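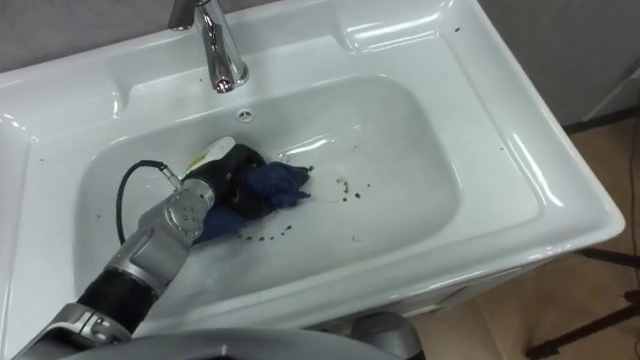

*A dark blue cloth at the bottom of the washbasin.*

I have been thinking about washbasins more than a person should. It started in October, when I moved into a flat in Castside with a very old basin, and it became worse this spring when I had to choose a new one. The shop had 26 models in the catalogue. I read all the pages, with a dictionary for words like "overflow" and "waste", and I still asked my friend Consuelo Londoño to decide with me.

She wanted a round one that sits on top like a salad bowl. I wanted a wide rim. My mother always said that a basin without a place for the soap is only half a basin, and I see now that I have inherited this opinion completely.

The white ceramic kind, with soft corners and a tap with one lever, is easy to live with. But it is also glossy, and glossy things tell everything. One dried drop of toothpaste and you notice it from the door. So I have changed my habits a little, and these are the ones I kept:

- I use a soft cloth and never the green side of the sponge.
- I begin with the rim and go down to the bottom of the bowl.
- I put the lamp on, even in the morning, and look from the side.
- The tap comes last, with a dry corner of the cloth.

It takes me 4 minutes. I know this from the kitchen clock, which I can hear from the bathroom.

The little overflow hole is what I forgot for years. In my old flat I cleaned it only once, with a cotton bud, and I will not write here what came out. Now I do it on the first of the month, together with the plants.
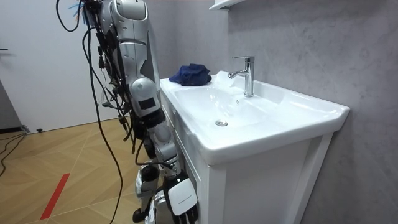

**White vanity**
With a robot arm beside it

A cabinet under the basin was the second question. Against a grey wall, a white vanity looks calm to me, and I like when the basin goes a little over the cabinet at the side. My neighbour Despina Lazaridis prefers open legs - she says that a cabinet is an invitation to keep empty bottles. She is right about my bottles. I took out eleven last week and one of them was sun cream from my previous country.

I still don't know what to do with the edge where the basin meets the wall. In my flat the white line of silicone is already becoming yellow in one corner. I tried vinegar, then bicarbonate, then both together, and the bathroom smelled like a salad for two days. If you have a better method, please write it in the comments, but nothing with bleach, my window is very small.

Next time I will write about the towel rail, which arrived with the wrong screws.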